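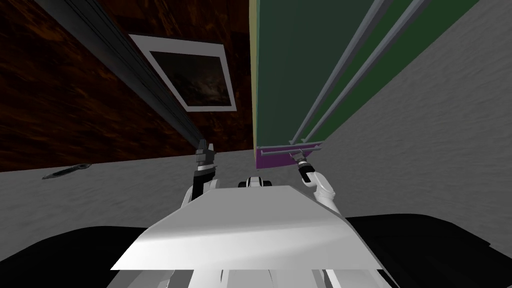
When should you check the apartment you rented for your trip?
In the first hour, before you unpack a single sock. If something is wrong, the host can still fix it that day, and you still have clean notes if there is a dispute later.

Trermont city stays: our arrival safety checklist, with comments
by Paweena Rungrueang
June 2021
share

I love the moment of opening the door to a new place in a new city! Trermont is my favorite for that, all those old stairwells and tall windows. But I do my check first, every single time, and this is the list I filled in at our apartment on Wannasri Street, number 42, second floor. Steal it, change it, print it. My comments are under each item.

DOORS AND KEYS
Front door locks from inside without a key: OK
Smooth deadbolt, a joy to turn. My husband Chaiwat tried it in the dark too.
Street door closes on its own: NEEDS ATTENTION
It stops a hand's width short. Pull it behind you. Reported to the host, Krishnamoorthy Rao, who answered in ten minutes (amazing).
Key box code changed between guests: OK
Ours was new. If yours is 1273 in the listing AND on the day, ask for another one.

FIRE AND SMOKE
Smoke alarm in the hallway, test button works: OK
Very loud. Warn your kids!
Smoke alarm in the bedroom: MISSING
The host promised one by the next morning and it came. Retested, OK.
Carbon monoxide alarm near the gas boiler: OK
Date on the back still good through January.
Extinguisher, needle in the green: OK
Under the sink, behind the trash bags. I moved it to the front.
Second way out: OK
Back stairs to the courtyard. Walk it once with your shoes on, it's a pretty little courtyard anyway.
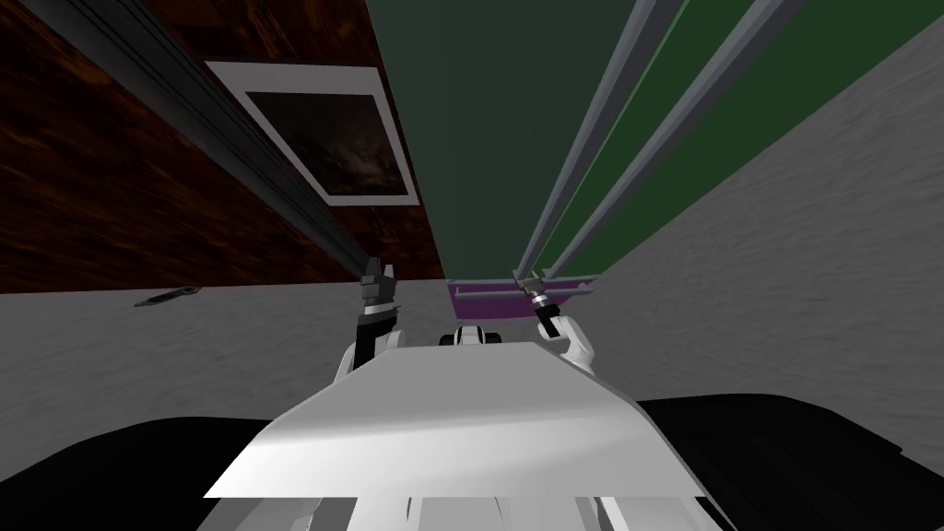 Interior view.

WINDOWS AND BALCONY
Windows lock: OK, except kitchen
Kitchen latch is loose. Fine on the second floor, I'd want it fixed on the first.
Balcony railing firm when pushed: OK
Gaps between bars too wide for a toddler: YES, TOO WIDE
We kept the balcony door locked and had our coffee at the bakery downstairs. No regrets, the plum buns are incredible.

BATHROOM AND KITCHEN
Hot water not scalding: NEEDS ATTENTION
Run the cold first. The boiler is a Konus and the dial was turned all the way up. Host lowered it on our second day.
Non-slip mat in tub: OK
Outlets away from the sink, covers not cracked: OK
Stove knobs click off: OK
Front left is stiff.

OUTSIDE AND NEARBY
Stairwell light works at night: OK
Timer is short, so keep a phone handy on the last flight.
Emergency numbers posted: OK
On the fridge, in three languages. Lovely touch.
Nearest late pharmacy: OK
Corner by the Skeltetti ice cream counter, which you will be visiting anyway.

RESULT
2 items still open when we left: street door and kitchen latch. Would I stay again? In a heartbeat!

Comments

Ekkachai Tanasarn: Same building last winter, the street door was doing it then too. Great list, I'm adding the back stairs to mine.

Chaminda Selvanayagam: Do you check for bed bugs separately?

Paweena: Yes, mattress seams and behind the headboard, with a flashlight. That list is coming next!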